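Samthorpe Floor Soap for Oiled and Matte Wood, 30 oz
3 min read

Light oak, soft sheen, and all that lovely wavy grain – floors like these are the reason we started making soap in the first place.
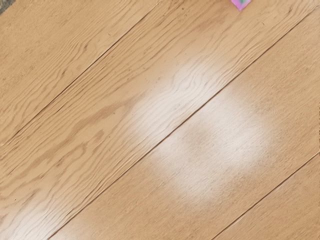 One customer in Tanunlow wrote to us in May that she had been mopping with dish soap for years and had given up on ever getting rid of the gray film by the back door. Two washes with the Samthorpe and most of it was gone, she told us, though she did wish the cap were easier to open with damp hands. We heard that from a few of you, and the new bottles have a wider cap with a ridge around it.

So what's in it? Mostly a plain vegetable soap, cooked slowly and thinned with soft water, plus a little coconut oil to feed the wood as you clean. There is no wax and no silicone, so you won't get that slippery shine that shows every footprint. The scent is very faint (a bit like clean laundry, we think) and it fades by the time the floor is dry.

How to use it

Sweep or vacuum first, and do go along the seams between the boards, where grit likes to hide. Stir two capfuls into a bucket of warm water. Wring your mop out well – really well, until it feels barely damp – and work with the grain, a few boards at a time. Let the floor dry before you put the rugs back down. Most homes are happy with a wash every week or two, and kitchens can take it more often.

For a floor that has gone dull, use three capfuls the first couple of times and then drop back to two. If you have the Vidal oil on your boards, wait 72 hours after oiling before the first wash. The soap is not meant for waxed floors or cork. For those, please have a look at our Dernier cleaner, which is gentler and comes in the same size bottle.

Sizes and shipping

The 30 oz bottle washes up to 1,000 square feet. We also sell a refill jug for folks with a lot of floor (or a lot of dogs!), and it pours neatly into the old bottle with the spout provided. Orders over $63 ship free. Please keep the soap somewhere above freezing; if it turns cloudy in a cold garage, bring it indoors overnight and give it a good shake.

Page updated 11 Jul 2019

We use cookies to remember your cart. By continuing to browse, you agree to our cookie policy. Accept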